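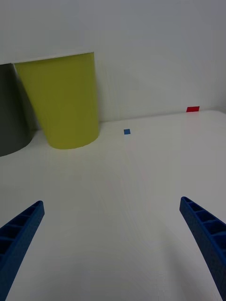

Tolthorpe: Frequently Asked Questions

Last updated March 2025

These are the questions we get most often about Tolthorpe, our method for training a robot arm to sort small objects into cups from a short set of demonstrations. If yours is missing, write to Min-kyu Noh at the project address.

What does the method do?

Tolthorpe learns a policy from demonstrations given by a person. The policy takes in camera images and the arm's joint positions and puts out a short run of motions. What we changed is how the two camera views are used. Most of the time the policy gets both the fixed view and the wrist view. During training, we hide one of them for part of each demonstration, so the network has to learn to get by on either.

Why hide a view during training?

Our first policies leaned almost entirely on the fixed camera. When the arm blocked that view, the gripper would stop short or drift to one side. Hiding the fixed view at random made the policy pay attention to the wrist camera close to the table, where it matters most.

How many demonstrations did you use?

The full set has 251 demonstrations. The policy we report in the main table was trained on 100 of them. Going from 100 to the full set helped a little on placing and did almost nothing for grasping. Eun-seong Ra gave most of the demonstrations, and we list the operator for each one in the data files.

How is a trial scored?

A trial counts as a success if the object ends up inside the correct cup and the cup is still standing. Dropping the object and picking it up again is allowed within the time limit. Knocking a cup over ends the trial, even if the object was already in it.

Do the cups have to be gray and yellow-green?

No, but the released policy was trained on those colors and will not do well with others. We tried a set of white cups in July and the arm often went to the right place and then hesitated above the rim. Retraining with a few new demonstrations fixed most of it. 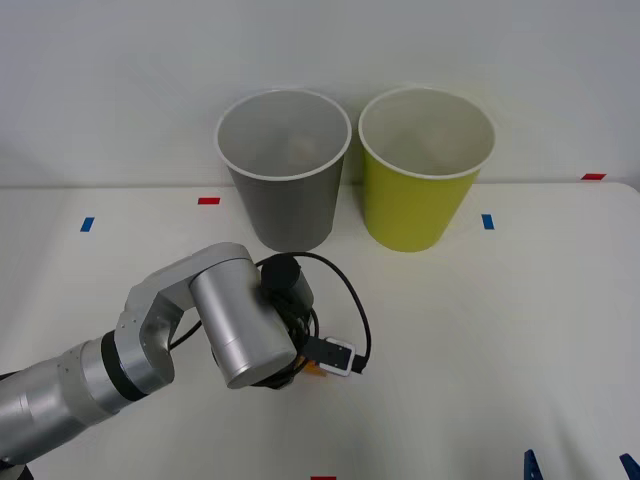 Cup spacing matters more than color. When the rims are close together, a small sideways error puts the object in the wrong cup, and this is the most common failure in our results. Moving the cups apart makes the task easier, so please report the gap you used if you compare against our numbers.

How does it compare with Stultico?

Stultico is our baseline. It has the same network and the same training data, with both views always on. The two are nearly equal when the fixed camera has a clear view. The difference shows up when the wrist joint gets between the camera and the cup.

What is the Brusside split?

Brusside is the set of 18 starting layouts we kept out of training. Each one is written down as a list of positions on the table, so you can set them up by hand. We ran every policy on the same layouts in the same order.

Can I run it on a different arm?

You can, with new demonstrations. The released weights expect our joint layout and our camera positions. The training code only needs the number of joints and a gripper value between open and closed. We have not tested it with a suction gripper.

Do I need to calibrate the cameras?

There is no calibration step. You do need to keep the fixed camera where it was when you recorded — a small bump is fine, a new angle is not. Check the wrist mount too. Ours worked loose once and we lost a day of data before we noticed.

Why are the results in the second version different?

We found a mistake in the random seed for the Stultico runs. It had been set to 2035 for every run, so they were all the same model. We trained them again with separate seeds and replaced the table. The order of the methods did not change, but the gap is smaller than we first reported.

Where does the Lysenko code fit in?

Lysenko is the recording tool. It saves the two camera streams and the joint positions with shared time stamps. You can use your own recorder if it writes the same file layout, which is described in the README.

Can I use the data in my own work?

Yes. Please cite the paper and say which version of the data you downloaded.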